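Notes on mixing the Willora EP, as a thread. Five tracks, electronic with live voice. I did the mix, somebody else is mastering. Mostly about the low end and the vocal chain, so mute me if that isn't your thing.

Sessions arrived at 48k, 24-bit, from three different DAWs. Two were printed stems with the bus compressor still on. I asked for them again without it. If the two-mix compression is baked into each stem separately, the sum doesn't behave like the original rough and you spend a day chasing it.

Tempo map first. Track one, "Moreira", sits at 77 bpm but the synth parts were played free over a click that drifts in the second verse. I mapped it by hand off the hi-hat, then locked the delays to the map. Delay throws at a fixed time were audibly late by bar 40.

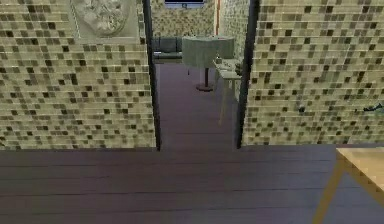 Clukley replied to ask why I didn't just quantise the synths and leave the grid alone. Fair question. The vocal was recorded against the drifting part, so it leans the same way. Straighten one and you have to straighten the other, and I don't want to time-stretch a lead vocal with that much breath in it.

Kick and bass. The kick fundamental is at 60 Hz on four of the five tracks. The bass patch has most of its energy an octave up, with a sub oscillator that somebody left enabled on the bridge of "Fovberg". Sub and kick were 2 ms apart and partly cancelling. Moved the sub, flipped nothing, got the level back.

I high-pass the sub oscillator at 28 Hz, 12 dB per octave. Steeper filters looked tidier on the analyser and smeared the front of the note. I'll take the rumble.

Sidechain: kick keys a compressor on the bass only, 3 dB of reduction, release set by ear until the bass is back before the next eighth. On the slow track that is a long release, and it starts to read as an effect. There I automated the bass by hand.

Vocal chain, in order: clip gain, subtractive EQ, fast compressor catching peaks, slow compressor doing the level, de-esser, a small lift at the top. The clip gain does most of the work. An hour spent on it before any plug-in saves several later on.

The de-esser comes after the compressors because they bring the sibilance up. I have tried it the other way on this singer and ended up needing a second one anyway.

Doubles on the choruses are panned hard, low-passed at 9k, and have their consonants trimmed. Five people's worth of T sounds landing at slightly different times is the quickest way to make a good take seem careless.

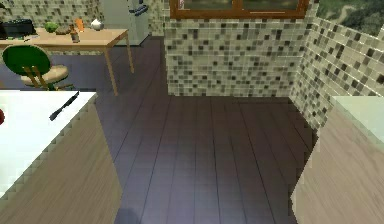 Mix notes, part two: reverbs and rides

Two reverbs on the whole EP. One short plate for the voice, one long hall that only the pads and the snare on "Fovberg" go to. The rough mixes had eleven. Muting nine of them was the largest single improvement I made, and I did it before touching a fader.

Plate pre-delay is set per song. At 77 bpm I settled on a 32nd note, which works out to 97 ms. Long on paper. The voice stays forward and the tail falls in the gap after the word.

Return EQ on the plate: high-pass at 300, shallow dip at 2.5k. The dip keeps the tail away from the lyric. I don't compress the return, though I know plenty of engineers who do.

Rides. Lead vocal gets a full pass on small speakers at low volume, then another on headphones. If a word disappears on the small speakers I ride it up by hand - no plug-in for this. Track four took the longest, the verse is nearly spoken and the synth arpeggio sits in the same range.

Ended up pulling the arpeggio down a dB and a half in the verses and rolling it off above 6k. The band noticed. They asked for half a dB of it back and they were right.

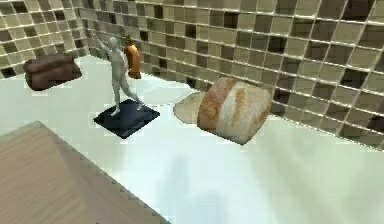

What level do you send to mastering? Peaks wherever they fall below -3 dBFS, no limiter on the two-mix, plus a separate limited reference so the mastering engineer can hear what the band has been living with.

To add to that: label the reference as a reference, in the file name. I have had a limited version mastered by mistake. It was a loud record.

Bus processing on the final mixes is one compressor, 2:1, slow attack, never more than 2 dB down, and a gentle tape emulation on three of the five. The other two lost their transients with the tape in so it came off.

Recall notes are kept in a plain text file next to each session. Plug-in versions, hardware settings, sample rate, date of the last bounce. I also print every hardware insert to a new track, then disable the original. Disk space is cheap and my memory for knob positions is poor.

Mono check on all five. "Moreira" lost its chorus pad almost completely, the widener was to blame. Replaced it with two takes of the same part, slightly different filter settings, panned 60 either side. Holds up in mono now, with a little colour change I can live with.

Final count on the slow track was 100 channels, down from a good deal more. Most are short: one cymbal swell, one breath, a reversed piano note that plays once before the last chorus.

Stems, instrumentals and a cappellas went out with the mixes, all starting from bar one, all the same length. Next thread will be on the live versions, which use the stems and a much rougher vocal chain.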